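Notebook, conveyor bench, March, afternoon

Picked up from where Angelica left off. Plan for the rest of the day was the sorting layout: belt position, tote positions, and which castings go where. Gilles wants a layout we can tape down and leave alone before the Bondavstead order starts coming through.

Dark castings first. Olesia's note from the morning says they're hard to see on the green belt if you're standing at the far end, and I agree. The part is close to black, the belt is matte in the middle and goes shiny toward the back rail, and from a low angle the two run together. From directly over the front rail it's fine. You can pick out the bores without trying. So whoever sorts should stand at the front, close in, and the totes need to be where that person can drop into them without stepping sideways.

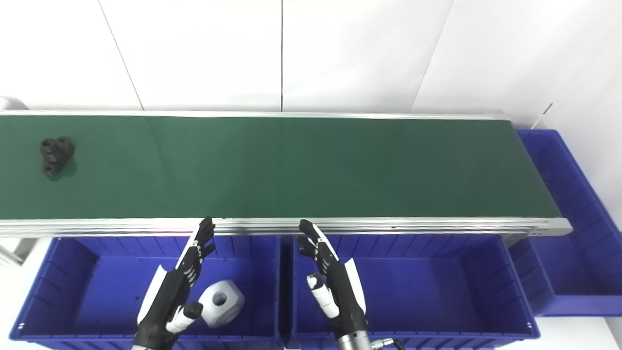 Tote spacing: we tried them touching and we tried them with a hand's width between. Touching is better. With a gap, Dexter dropped a small casting between two totes and it rolled under the bench, and it took longer to fish out than the whole trial. The rims should sit a bit lower than the front rail. If they're level, the lip catches your wrist when you reach over.

Labels. Still arguing about this. Maeng wants part family on the tote and nothing else. Hallico wants their own lot number as well. I've put both on a card for now, clipped to the outside. Cards taped on the inside come off on the ribs, don't bother.

Part orientation: bores up when placed by hand. The lobed castings only sit steady two ways, and bores up is the steadier one. Sosina put 18 through by hand, placing each one toward the left end, and two tipped over when the belt started. Both of those had been set down on the short lobe. Repeated with the belt speed turned down a notch and none tipped. Leave it at the lower setting until someone needs it faster.

Belt surface wiped with the mild cleaner, no solvent. There was a fine gray film from the castings, mostly toward the left. Angelica thinks it's tumbling dust that isn't getting rinsed off at Grunach. I'll ask them. If it's like this after a short trial it'll be a mess after 2000 parts.
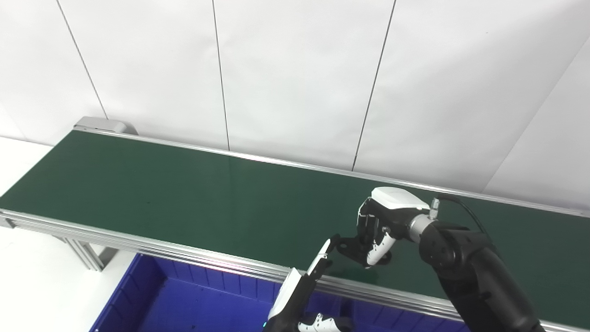
Glare along the back half is a nuisance but I don't think it's worth moving the lights. Keep parts to the front half and it doesn't matter. Gilles suggested a strip of tape as a guide line down the belt; I'd sooner mark the rails, tape will lift at the rollers.

Capacity: a tote holds about 200 of the small castings before it's too heavy for one person to carry sensibly. Dexter says he can manage more. Not the point. Write the limit on the card.

Wall panels behind the belt want a wipe too, low down where the seams are. Not urgent.

To do:
Ask Grunach about the dust — Angelica has the contact
Mark front rail at the drop positions, paint pen
Settle the label question with Hallico before the first lot
Check belt tension again after a full day of running
Spare totes are on the bottom shelf by the door, same size, don't mix in the shallow ones

Olesia has the bench tomorrow morning. Speed setting is written on the card next to the switch.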